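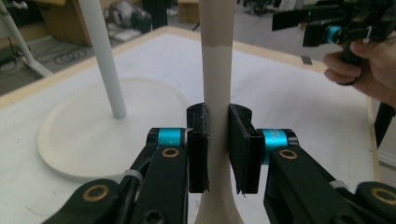
图 1 工作台上的两件立杆。居中一件为米白色，杆身有一道水平接缝；左侧一件较细，配白色圆形底座。

**项目：** Vulla 桌面立杆与底座改型
**承担单位：** Catacutan 工坊
**资助方：** Naltura
**报告类别：** 第 2 期进展报告
**提交日期：** 2024年1月11日

## 1. 本期概况

本期工作集中在三项：杆身接缝的外观与配合、圆形底座的平整度、杆脚扩口段的成型。首批计划总量为 1,000 套，截至本期末完成组装并通过出厂检查 835 套，另有 38 套判为返修，其余处于杆身已备、底座待配的状态。进度较上期报告所列计划略有滞后，原因见第 4 节。

资助范围内的设备购置已全部完成，本期没有新增设备类支出。材料支出按合同分项执行，未发生跨科目调整。

## 2. 样件说明

Vulla 系列目前保留两种杆型，共用同一套表面处理要求。

**A 型（粗杆）。** 杆身分上下两段，对接后形成一道水平接缝，下端向外扩展，过渡到较宽的弧面底部。上段与下段来自不同批次的原料，色调存在差异，上段偏深，下段偏浅。图 1 中居中的一件可以看到这一差异。首期评审时资助方提出过接缝处观感的问题，本期将色差列为单独检查项，不再并入“表面缺陷”一栏统计。

**B 型（细杆）。** 杆径较小，装在宽圆形底座上，底座平放于台面。该型用于重量较轻的上部附件，装配时允许杆身角度在小范围内调节，定位后锁紧。B 型没有外露接缝的色差问题，主要检查项是底座与台面的贴合。

两种杆型的表面均要求哑光、平滑，不允许有可触及的毛边。原方案曾考虑为 A 型加一圈装饰环遮盖接缝，试装后放弃：装饰环增加了一道装配工序，清洁时容易积灰，拆卸时也容易在杆身上留下划痕。

## 3. 各工作包进展

### 3.1 杆身与接缝

上下段的内部插接件已改为第二版图纸。改动有两处：插接段加长，止口倒角加大。加长后，对接时两段的同轴度主要由插接段保证，操作人员不必再反复旋转找正。倒角加大后，接缝外缘的挤料现象减少，打磨工时随之下降。

色差方面，工坊做了一轮按批次配对的试验。做法是收料时在每批原料上做标记，组装时优先选用同批次的上下段。同批次配对的样件，接缝两侧在漫射光下基本看不出差别；跨批次配对的样件，在侧光下仍可辨认。由于两段的收缩率不同，成型安排在不同时间，完全做到同批次配对需要增加在制品库存，这一点受现有货架面积限制。

现行的判定办法是将样件竖直放在白色台面上，检查人员在固定位置目视。色差轻微的判为合格，明显的转入返修，由下一班复核一次后再决定重新配对或降级。目前没有采用仪器测色，工坊认为在首批数量内目视判定够用，后续批次是否引入仪器，拟在下一期报告中提出意见。

### 3.2 底座

圆形底座的主要问题是边缘翘曲。上期报告提到，脱模后直接叠放的底座在静置一夜后会出现轻微变形，放到平台上时可以感到晃动。本期改为单层平放，底座之间不再叠压，冷却区相应扩大。改动后，因晃动被退回的底座明显减少，但单层平放占用的面积较大，冷却区成为本工作包的瓶颈。

底面防滑垫的粘贴方式也做了调整。原先在装杆之后翻转粘贴，杆身容易碰到台边；现改为先贴垫、后装杆。新顺序下防滑垫需要承受装杆时的下压力，试用的两种胶中，一种在下压后有移位，已停用。

### 3.3 A 型杆脚扩口段

扩口段由杆身向弧面过渡，壁厚变化较大，成型后内侧偶有缩痕。外侧不受影响，但缩痕位置靠近固定孔时，会降低螺钉的咬合长度。本期将固定孔整体外移，并修改了孔位检具。外移后的样件已做过反复拆装，固定孔未见开裂。

模具本身未改动。若后续产量扩大，建议对扩口段的冷却水路单独改造，费用不在本期资助范围内，此处仅作记录。

### 3.4 检查台与作业环境

检查作业在一张浅色木质包边的白色大台面上进行。白色台面便于观察圆底座边缘与台面之间的阴影，贴合不良时，阴影宽度沿圆周不均匀，无需塞尺即可初判。其缺点是米白色杆身与台面之间的对比偏低，细小的浅色划痕不易发现。工坊为此在台边配了一块深色衬板，检查杆身表面时立在样件后方，检查底座时撤下。

台面包边处曾出现磕碰，多发生在 A 型样件横放移动时。作业指导书已修改，规定 A 型样件在台面上一律竖直移动，手握接缝以下部位。

## 4. 偏差与原因

| 项目 | 计划 | 实际 | 说明 |
|---|---|---|---|
| 首批组装并通过检查 | 1,000 套 | 835 套 | 受底座冷却区面积限制 |
| 返修 | 未设定 | 38 套 | 以色差和底座晃动为主 |
| 检具更新 | 本期完成 | 已完成 | 孔位检具一项 |
| 作业指导书 | 本期定稿 | 部分定稿 | 包装章节待补 |

进度滞后的主要原因是底座冷却由叠放改为平放，单班可处理数量下降。工坊评估过恢复叠放并加隔板的办法，隔板在底座表面留下压痕，未予采用。目前的措施是延长冷却区的使用时段，将包装作业移到相邻房间，腾出的面积用于平放底座。

返修件中，色差类可以通过重新配对解决，不产生报废。底座晃动类需更换底座，旧底座回收后粉碎，按比例掺入非外观件，不回用于 Vulla 系列。

## 5. 包装与发运

首批成品的接收地点为 Pendisville 仓库。包装采用杆身与底座分离的方式，杆身单独套袋，底座面对面成对放置，中间垫软纸。A 型杆脚较宽，与杆身同袋时袋口不易收拢，现用的袋型需要加宽，供应商已送来新样，正在试装。

Pendisville 仓库反馈，首次收货的纸箱侧面标签朝向不一致，入库扫描时需要逐箱翻转。工坊已在封箱工位贴出标签位置示意，后续纸箱按示意执行。箱内装配说明目前为单页，A 型和 B 型的步骤混排，仓库建议分开印刷，此项纳入包装章节一并修订。

## 6. 经费

材料费按实际领用结转，胶粘剂因更换品种略有超支，由同科目内的包装纸结余抵补。人工费与计划一致。检具改造由工坊自行完成，只发生材料支出。详细凭证随附件报送，本报告正文不重复列出。

不申请追加经费。若资助方同意下一批次引入测色仪器，相关费用将另行报批。

## 7. 风险

- 上下段原料批次差异仍然存在，供应商未承诺跨批次的颜色一致性。
- 冷却区扩大后与包装区之间的通道变窄，搬运底座托盘时有碰撞可能，通道地面已划线。
- 停用一种胶后，防滑垫只有单一胶源，到货周期需要提前安排。
- B 型杆身锁紧后的角度保持能力只做过短期静置观察，长期数据不足。

## 8. 下期计划

2月内安排以下工作：

1. 完成首批剩余套数的底座配装和检查。
2. 返修件复核，更新返修原因统计。
3. 包装章节定稿，A 型与 B 型装配说明分开印刷。
4. B 型锁紧结构的长期静置试验，样件放在检查台一侧，定期记录杆身角度。
5. 提交测色仪器的必要性说明，附同批次与跨批次配对样件各一组。

## 9. 需资助方确认的事项

请 Naltura 就下列两点给予书面意见：首批交付可否按已通过检查的数量先行发运，剩余部分随后补齐；A 型接缝色差的目视判定标准，是否需要由资助方留存一套封样。封样可由工坊备妥后与下一次发运同车送达 Pendisville 仓库。

附件：材料领用明细；孔位检具图纸（第二版）；返修记录表。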